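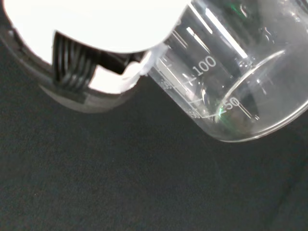 Module 7: Volumetric measurement and transfer loss

Handout for the Thursday stream. Read before the practical session. The worked problem at the end will be collected.

7.1 Graduated and volumetric glassware

Glassware is divided into two groups according to how its volume is defined. Volumetric ware (pipettes, burettes, volumetric flasks) is calibrated to a stated tolerance at a reference temperature, normally 20 °C. Graduated ware of the ordinary kind (beakers, conical flasks) carries marks for estimating only, and those marks should not be used in any calculation that appears in a report.

Items marked TC are calibrated to contain the stated volume. Items marked TD are calibrated to deliver it, with an allowance for the film left on the wall. Using a TC vessel to deliver a volume introduces a systematic error, always negative.
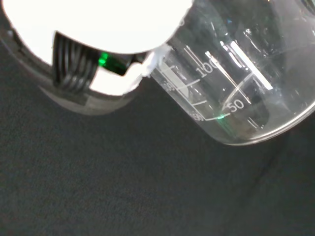 Fig. 7.1. Beaker graduations in a tilted position. Readings are taken with the vessel upright on a level surface.

7.2 Reading the meniscus

Water and dilute aqueous solutions wet clean glass and form a concave meniscus. Read the lowest point of the curve with the eye at the same height. An eye placed above the surface gives a high reading on a scale that increases upward, and a low reading on a burette, where the scale increases downward. A dark card held just below the meniscus sharpens the line.

Record one digit beyond the smallest division. On a 50 mL burette divided to 0.1 mL, the second decimal place is estimated and must still be written down, including when it is zero.

7.3 Transfer loss 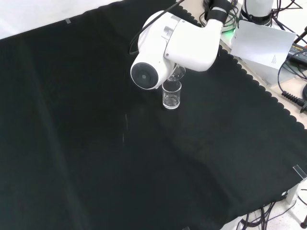 Transfer loss is the difference between the quantity of liquid held in the source vessel and the quantity that arrives in the receiving vessel. Its main components are the retained film, drops held at the rim, splashing and evaporation. Film retention depends on viscosity, surface tension, wall area and draining time. The rim drop depends mostly on geometry: when one small glass is tipped rim-down over a second, as in the photograph, the liquid leaves over a plain edge, and a drop can remain attached there by surface tension. Touching the rim to the inner wall of the receiver removes part of this drop. A spout reduces it but does not remove it.

For quantitative work, rinse the source vessel with three small portions of solvent and add each rinse to the receiver. Three small rinses recover more solute than one rinse of the same total volume.
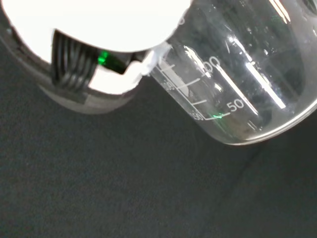 7.4 Determining loss by weighing

Weigh the dry receiver, transfer the liquid, and weigh again. Colour and clarity of the liquid have no bearing on the method. Divide the change in mass by the density at the measured temperature to obtain the delivered volume. Carry out 10 replicates and report the mean and the standard deviation.

7.5 Problem

A source vessel holds 285 g of water. After transfer, the receiver has gained 283.6 g. Calculate the transfer loss as a percentage of the original mass. State whether rinsing would be appropriate if the liquid were a standard solution of known concentration and the receiver were a dry beaker from which aliquots will be drawn.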